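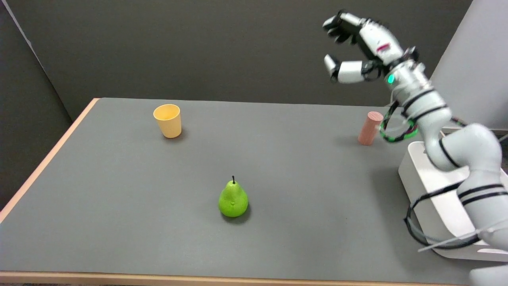 Setting up your Gustora hand for its first pick

If your Gustora kit has just arrived from Ganham, congratulations, and please don't start by asking it to pour you a cup of tea! A first pick goes much better with a few simple things on a plain table and an hour when the house is quiet (I did mine on a Sunday, with the phone switched off).

Start with the table. Matte grey is lovely if you have it, as a shiny top bounces light back at the camera and the software gets muddled over where an object ends. Bolt the mounting base down and give it a good firm shove. If it rocks at all, tighten it again before you go anywhere near the power switch.

Next, the cables. Leave enough slack for the elbow to bend all the way in both directions, then move the arm through its range by hand with the power off. Mine caught on the second try, so I'm glad I checked.

Now choose your objects. I like a pear, a cup and an upright block, in three different colours, with plenty of bare table between them. The pear is the tricky one, being fat at the bottom and narrow at the neck, so ask for a grip low down on the round part. The cup wants a gentle hold near the middle, and the block will put up with nearly anything.

Switch on and wait for the status light to turn green. Open the Lustside app, choose Home, and let the hand rise well clear of the table with its fingers open. Every pick should begin from there.

Tap the block on your screen, set the grip force to 95 and the speed to 3, then press Go. Keep your own hands back until the arm is home again – it moves faster than you'd think, even on the slow settings. If the fingers close short of the block, run the table calibration once more and try again before you fiddle with the force.

The hand and arm together cost $2497, with the Appiah soft fingertips sold separately. I'd hold off on those until you've done a few dozen picks with the standard ones and know what colour of trouble you're having. Once the block is going well, move on to the cup, and leave the pear for last.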